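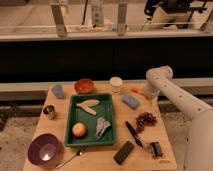
Memora Table Clearing, data card

Memora asks whether one arm can clear a kitchen table unaided. So far it cannot do so reliably. The set holds 1302 episodes, each with a written instruction and a pass or fail mark. Layouts are crowded on purpose: a knife or a spoon may lie beside the tray, and an apple may share it with something crumpled.

Limits
Thin cutlery is the weakest class. Liquids are not covered.

Splits
27 layouts are held out for testing. Each is run 6 times.

Contact: Irfan Sopacua
Last changed: 28 Jul 2026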